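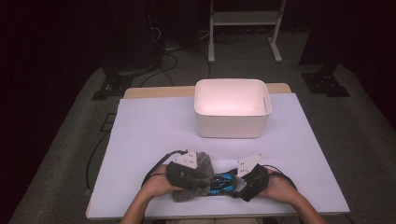
abreu_ctl
Depth is killing me on the Plovia handheld set. Planner wants a bin pose, segmentation gives me a blob half the size of the table. Pretty sure it's contrast, white bin sitting on white paper and the inside nearly glowing. Tried 3 thresholds, no luck. Running Restano nightly, 700 demos in. Anyone?

mossgate
Drop the paper. Bare wood, done.

abreu_ctl
Can't, 700 demos already have it

kettle9
Disagree w/ mossgate. Paper is fine, your exposure isnt. Lock it, meter on the bin interior, rerun. Also mask the fuzzy gray cover on the left finger or it'll end up in the bin cluster. Did for me.

mossgate
Locking exposure does nothing for footage he already shot - read the post

kettle9
ok fair. Then fit the rim, skip the blob. Lotora has a rectangle fitter, rounded corners and all. 45 ms a frame here

abreu_ctl
Rim fit sort of works?? Yaw still flips on some. Will run the first 1,000 once theyre in and post teh numbers

mossgate
yaw flip is symmetry, clamp it to the last frame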